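Robot Learning Lab, Course Handout 6
Imitation learning for two-arm handwriting

Reading before class: sections 2 and 3 of the Oltedlow notes on behavior cloning. Bring your write-up from Handout 5, as we will reuse the error plots.

1. The task

Writing on a small whiteboard looks easy and is a good test of a policy. The pen tip has to stay within a narrow band of heights above the board. Too high and the stroke breaks up. Too low and the board slides or the marker skips. A task such as putting a block in a bin forgives an error of several millimeters. A written letter shows it.

The task also has stages. A full attempt can include picking up a marker, taking off the cap, placing or steadying the board, writing, and putting the marker down. Each stage begins wherever the last one ended, so small errors carry over. Keep this in mind when you read success rates. A policy that does each of several stages well can still do badly on the whole sequence.

2. The Nirkov baseline

Nirkov is the baseline for this unit. It takes the camera views and the joint positions of both arms and predicts a chunk of 50 future joint targets at once. The arms carry out part of the chunk and then the policy is queried again.

Predicting in chunks helps for two reasons. Human demonstrations contain pauses, and a policy that predicts one step at a time can get stuck in a pause, since the input stops changing. A chunk usually reaches past it. Chunks also reduce the number of decisions per attempt, which leaves fewer chances for errors to build up.

The cost is reaction time. While a chunk is being carried out the policy is not looking. If the board shifts in the middle of a stroke, the rest of that chunk is aimed at the old position. We shorten the executed part for the writing stage and leave it long for reaching.

3. Demonstrations

The training set holds 400 demonstrations, all collected by teleoperation. The operator moves a pair of leader arms and the follower arms copy them. Joint positions are recorded at 30 Hz together with the camera views.

Some points about the data that matter for the assignment:

The board is placed at a different angle each time. In an early version it was always square to the cell, and the policy learned to write at one fixed spot and ignored the board completely.

Words are short and come from a fixed list. We are not asking the policy to spell. The word is given as an input label.

Attempts with a dropped cap or a second try at a grasp are kept as long as the operator recovers. Removing them gave a cleaner set and a worse policy – it had never seen a recovery, so it could not make one.

4. How we score

There are two scores and you should report both. The stage score counts how many stages were finished. The stroke score compares the written line with a reference after the board has been straightened in software. Areas hidden by a gripper are masked out, and the final view is taken only after both arms have moved back. Scoring while a gripper is still over the text was a real source of error in the Chuensuk comparison, where covered letters were marked as missing.

Do not average the two scores. An attempt can finish every stage and still leave a word no one can read.

5. What to look for in failures

Most failed attempts fall into a few groups. The marker is gripped at a slant, so its tip meets the board at an angle the policy has rarely seen. The arms get close to each other near the board and one stops short. The cap comes off but stays between the fingers. Or the cable on one arm passes in front of a camera and the prediction jumps for a moment.

When you label failures, name the first thing that went wrong, even if something later looks worse. A bad grasp often shows up only when the third or fourth letter drifts.

6. Assignment

Train Nirkov on 50 demonstrations and then on the full set, keeping all other settings the same. Run both on the Brarkevari split. Plot the stage score and the stroke score side by side, and write one page on which of them gains more from the added data. Include at least 6 labeled failures, with the stage at which each one began. Write-ups are due at the start of the next lab. 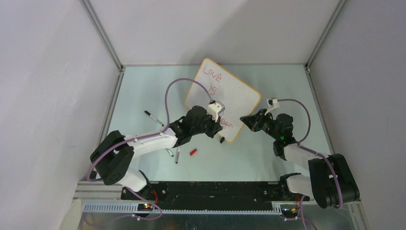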